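Erkden brings out its dog raincoats in 4 new lengths

16 August 2018

12 comments | Share

I've been moaning about dog coats on here for ages, so I was chuffed to hear that Erkden is changing the way it sizes its raincoats. The old small, medium and large are going, and you'll now pick by back length, with four to choose from. My spaniel is long in the body and narrow in the chest, and since February he's been going out in a medium that stops halfway down his back (he looks like he's borrowed it).

The new coats are being sold through Vendix first, with 4,000 made in the opening batch. They cost £21, or £20 if you send an old one back for recycling – not a huge saving, but I'll take it! You get a choice of navy or mustard, a proper hole for the lead, and a belly strap that does up at the side. Mandagi, who used to make the lining, have been dropped for Bistari, whose fleece is a bit thicker.

Washing is the bit I always ask about. The label says a cool wash, straps done up, no softener, and dry it flat away from the radiator. I'd shake the worst of the mud off outside first, whatever the label says.
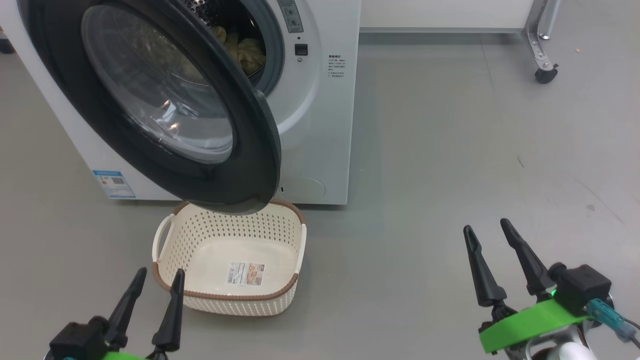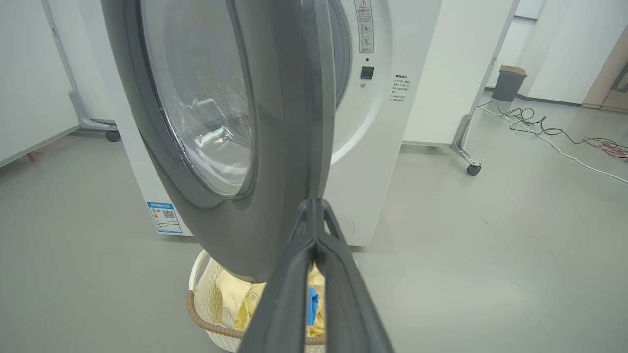
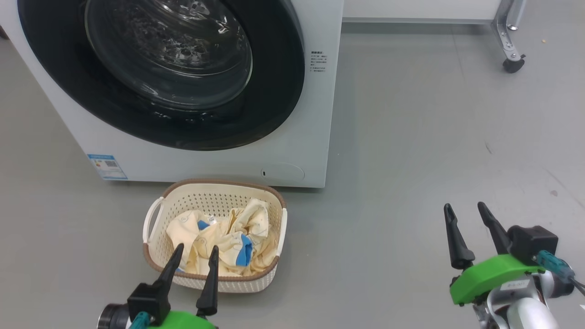 Softener ruined the waterproofing on our last one, Pebblemoor wrote underneath when I first mentioned the coats, and she'd like to know if the new sort can be reproofed at home with a spray. I've asked Erkden and will add their answer when it comes.

Shares 21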